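Light oak table, white marks and rings: oil or leave alone?
Posted in Furniture Care, March
By plestville_pete

Bought a light oak table for the workroom, secondhand, $150. The seller in Trundham said it had been oiled once and never again. It gets used every day, with cups and small stuff set down on it all the time. I'd like to keep the pale color. Do I oil it, put a hard finish on it, or just use coasters?

rkincaid10
Coasters. Oil will turn it yellow. I did mine with a regular oil and it went two shades darker and never came back.

Booker Kincaid
Depends on the oil. There are ones with a bit of white in them that hold the color fine. I've done three tables that way. Sand lightly, wipe on, wait 15 minutes, wipe off everything that's left. Do the underside too.

rkincaid10
I've seen the white ones and they look chalky in the corners. No relation, by the way.

Booker Kincaid
They look chalky if you don't wipe them off.

azevedo_b
Bernardo Azevedo here, I refinish tables for a living. You're both partly right. A white oil is fine on a bare top, but if there's old oil under it you get patches. Test it at the back where the table meets the wall. If it patches, sand the whole top and start over. Coasters either way.

plestville_pete
Tested a strip at the back last night. No patches so far. What kind of coaster? The cork ones I have leave crumbs.

azevedo_b
Thin, flat and round, with a smooth bottom. Skip anything with a raised foot because grit gets caught under it.

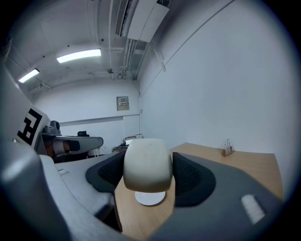 I'd also keep them under things that aren't cups. Anything that stays in one spot for months will leave a pale or dark patch, since the wood around it changes color in the light. Move things now and then.

rkincaid10
Agree on that part. Still wouldn't oil it.

plestville_pete
Going with the white oil on the whole top and thin coasters. Will report back.

Recent topics
Ekström shelf, replacement pegs
Rinton chair: squeak when leaning back
Is 2,000 grit too fine between coats?
Getting tape residue off a painted wall
Wobbly bench on a tile floor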